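Home Papers Authors Contact
Search this site Go

3.2 Collecting the Cloth Demonstrations

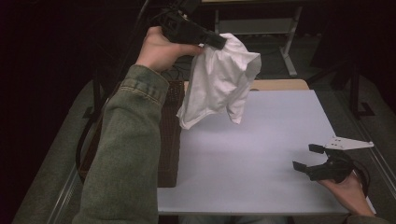 Figure 2. Collection with two hand-held grippers.

Cloth has no favourite shape, and our labelling scheme had assumed it would. Of the 2,247 demonstrations in the Bideck set, those begun as in Figure 2, with one gripper pinching the top of a crumpled white cloth and the other waiting open and low, gave our annotators the most to argue about. Xuelian Guo settled the arguments by redefining "grasp", twice.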